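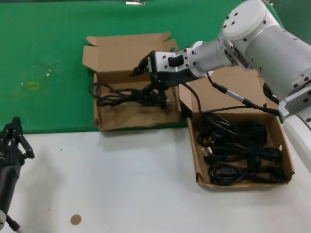 글 Yusri Tjoa

4. 전원 코드와 부속품을 다시 상자에 넣기

Rotetti 탁상 스탠드를 처음 꺼내실 때는 대개 마음이 급해서 상자 안이 어떻게 생겼는지 눈여겨보지 못하십니다. 저도 그랬고, 이사하느라 다시 싸려고 앉았을 때는 종이가 어디에 있었는지, 코드가 어느 쪽으로 들어갔는지 도무지 생각나지 않더군요. 그래서 이 장은 조금 길게 적었습니다. 한 계절 넣어 두실 분도, 점검을 받으러 보내실 분도 차 한 잔 옆에 두고 천천히 따라오시면 됩니다.

스탠드 본체를 싸는 방법은 5장에 따로 있습니다. 이 장에서는 전원 코드와 자잘한 부속품만 다룹니다.

4.1 준비할 것

- 뚜껑이 달린 얕은 골판지 상자 하나 (코드용)
- 골판지 상자 하나 더 (갓 고정 링, 받침 고무, 설명서용)
- 갈색 포장용 종이 넉넉히
- 부드러운 천끈 또는 Halim 코드 밴드
- 종이테이프와 굵은 펜
- 마른 천

처음에 딸려 온 상자를 버리셨더라도 걱정하지 마세요. 집에 있는 택배 상자 가운데 모서리가 눌리지 않은 것을 고르시면 충분합니다. 코드 상자는 깊은 것보다 얕은 것이 쓰기 편합니다. 깊은 상자에 넣으면 코드가 바닥으로 가라앉고 그 위에 이것저것 올려놓게 되는데, 나중에 꺼낼 때 한참을 뒤적이게 됩니다.

참고: 포장 종이는 한 번 썼던 것도 괜찮습니다. 다만 테이프 조각이나 스테이플러 심이 남아 있지 않은지 손으로 한 번 훑어 보세요.

4.2 싸기 전에

1. 스탠드의 스위치를 끄고 벽 콘센트에서 플러그를 뽑습니다. 플러그 몸통을 잡고 뽑아 주세요. 코드를 잡아당기는 습관이 있으신 분이 생각보다 많습니다.

2. 본체 쪽에 연결된 코드도 빼냅니다. 조금 뻑뻑할 수 있는데, 좌우로 비틀지 마시고 곧게 당기시면 됩니다.

3. 등이 켜져 있었다면 충분히 식을 때까지 그대로 두세요. 그동안 상자를 펴고 종이를 꺼내 놓으시면 시간이 딱 맞습니다.

4. 마른 천으로 코드를 처음부터 끝까지 한 번 닦습니다. 닦으면서 손끝으로 갈라진 곳이나 눌린 곳이 있는지도 살펴 주세요.

주의: 피복이 벗겨졌거나 플러그 핀이 휘어 있으면 다시 사용하지 마십시오. 테이프로 감아서 쓰시는 것도 안 됩니다. 그런 코드는 따로 표시해 두셨다가 Grutham 수리 창구에 교체를 문의해 주세요.

주의: 물이 묻었던 코드는 바람이 통하는 곳에 48시간 펼쳐 두었다가 넣으십시오. 드라이어나 난로로 말리지 마세요.

4.3 상자 준비하기

1. 작업할 자리를 넓게 치웁니다. 식탁이든 작업대든 상관없지만, 상자 두 개를 한꺼번에 열어 놓을 수 있을 만큼은 비워 주시는 것이 좋습니다. 하나를 닫고 나서 다음 것을 열다 보면 꼭 무언가를 빠뜨리게 됩니다.

2. 코드용 상자의 뚜껑을 열고 뒤쪽으로 곧게 세웁니다. 위쪽 사진의 왼쪽 상자처럼 뒤 뚜껑이 서 있고, 양쪽 날개가 접혀 있는 모양이면 잘 된 것입니다. 뚜껑이 자꾸 앞으로 넘어오면 접힌 자리를 뒤로 한 번 꾹 눌러 주세요.

3. 갈색 종이를 한 장씩 가볍게 구겼다가 다시 반쯤 폅니다. 너무 꽁꽁 뭉치면 딱딱한 공이 되어 버리고, 매끈하게 펴면 받쳐 주는 힘이 없습니다. 아이가 있는 집이라면 이 일은 아이에게 맡기셔도 좋습니다. 정말 신나게 해 줍니다!

4. 구긴 종이를 상자 안에 깔아 줍니다. 구석부터 채우고 가운데는 살짝 낮게 두시면 코드가 앉을 자리가 생깁니다.

참고: 종이가 상자 벽보다 높이 올라오면 뚜껑이 뜹니다. 한 장 덜어내고 다시 깔아 보세요.

4.4 코드 넣기

1. 코드를 지름 18센티미터쯤 되는 느슨한 고리 모양으로 감으라고 예전 설명서에 적혀 있었는데, 이번 판부터는 지름 20센티미터로 정했습니다. 자로 재실 것까지는 없고, 작은 접시 하나를 옆에 놓고 맞추시면 편합니다. 팔꿈치와 손바닥 사이에 걸어 팽팽하게 감는 방법은 피해 주세요.

2. 마지막에 플러그 쪽을 손 한 뼘만큼 남깁니다.

3. 천끈이나 코드 밴드로 고리의 한 곳만 묶습니다. 손가락 하나가 들어갈 만큼 여유를 두십시오. 철사가 든 빵 끈은 피복에 자국을 남기니 쓰지 마세요.

4. 감은 고리를 먼저 종이 위에 눕히고, 플러그 가까운 부분을 잡아 상자 안쪽 벽을 따라 내려놓습니다. 사진에서는 검은 전원 코드의 플러그 가까운 부분이 오른쪽 안벽 옆에 있습니다. 왼손을 주로 쓰시는 분은 반대쪽 벽에 두셔도 되고요, 다음에 열었을 때 플러그가 어디 있는지 바로 떠오르는 쪽이면 어디든 좋습니다.

5. 플러그 핀이 코드 고리를 찌르지 않는지 확인합니다. 핀 끝이 닿을 것 같으면 그 사이에 종이를 조금 찢어 끼워 주세요.

6. 종이 한 장을 가볍게 구겨 위에 덮습니다. 누르지 말고 얹어만 두세요.

주의: 코드 위에 본체나 갓을 올려 담지 마십시오. 상자에 자리가 남아 아까워 보여도 그대로 두시는 편이 낫습니다. (저는 그 남는 자리에 화분 받침을 넣었다가 코드가 납작하게 눌린 적이 있습니다.)

4.5 부속품 넣기

1. 갓 고정 링은 얇은 종이에 싸서 두 번째 상자의 바닥에 놓습니다.

2. 받침 고무는 작은 봉투에 넣고 봉투 입구를 접습니다. 봉투에 ‘받침’이라고 써 두시면 나중에 버릴 일이 없습니다. 생김새가 워낙 수수해서 쓰레기로 오해받기 쉬운 부품입니다.

3. 이 설명서는 맨 위에 얹습니다. 다른 제품의 설명서와 한데 모아 두시는 분이라면 그쪽에 두셔도 물론 괜찮습니다.

Dratard 조광 스위치를 함께 쓰시는 경우에는 스위치를 코드에서 분리한 다음 두 번째 상자에 넣어 주세요. 다이얼이 위로 오게 놓고 둘레에 종이를 둘러 줍니다. 코드에 끼운 채로 감으면 스위치 무게 때문에 그 자리가 꺾입니다.

4.6 뚜껑 닫기와 이름 쓰기

1. 접어 둔 양쪽 날개를 상자 안쪽으로 밀어 넣고, 세워 둔 뒤 뚜껑을 앞으로 덮습니다. 날개가 걸리면 억지로 누르지 말고 한 번 열어서 종이가 끼었는지 보세요.

2. 상자를 두 손으로 들고 살살 기울여 봅니다. 안에서 무언가 굴러다니는 소리가 나면 종이를 한 장 더 넣습니다.

3. 종이테이프를 한 줄 붙입니다. 집에 두실 것이면 한 줄이면 넉넉하고, 점검을 보내실 때는 바닥과 옆면까지 튼튼한 포장 테이프로 둘러 주세요.

4. 굵은 펜으로 옆면에 내용물을 적습니다. 윗면에 적으면 다른 상자를 올렸을 때 보이지 않더군요. ‘스탠드 코드, 11월에 넣음’ 정도면 됩니다.

4.7 보관 장소

볕이 들지 않고 습하지 않은 선반이 가장 좋습니다. 베란다 창고밖에 자리가 없다면 바닥에 바로 놓지 마시고 나무판이라도 한 장 깔아 주세요. 보일러 옆이나 싱크대 아래는 권하지 않습니다. 상자 위에 가벼운 옷가지 정도는 올려도 되지만, 책을 쌓지는 말아 주세요.

4.8 잘 안 될 때

코드가 자꾸 꼬여요.
한쪽 끝을 잡고 코드를 늘어뜨린 다음 저절로 풀릴 때까지 잠시 기다려 보세요. 그다음 꼬이려는 방향을 거스르지 말고 감으시면 훨씬 얌전해집니다.

뚜껑이 닫히지 않아요.
대부분 종이가 많거나 플러그가 서 있는 경우입니다. 플러그를 눕혀 벽 쪽으로 붙이고 덮개 종이를 한 장 빼 보세요.

종이가 모자라요.
신문지는 잉크가 묻어날 수 있어 코드에 바로 닿지 않는 바닥에만 쓰시고, 위에는 깨끗한 종이나 낡은 면 수건을 깔아 주세요.

다시 꺼냈더니 코드에 감긴 모양이 남아 있어요.
평평한 곳에 펼쳐 하룻밤 두시면 조금씩 펴집니다. 감긴 채로 전원을 연결하지 마시고, 반드시 끝까지 풀어서 사용해 주세요.

본체와 갓을 싸는 순서는 5장으로 이어집니다. 갓을 아직 떼지 않으셨다면 2장의 조립 순서를 거꾸로 따라 하신 뒤에 넘어가 주세요.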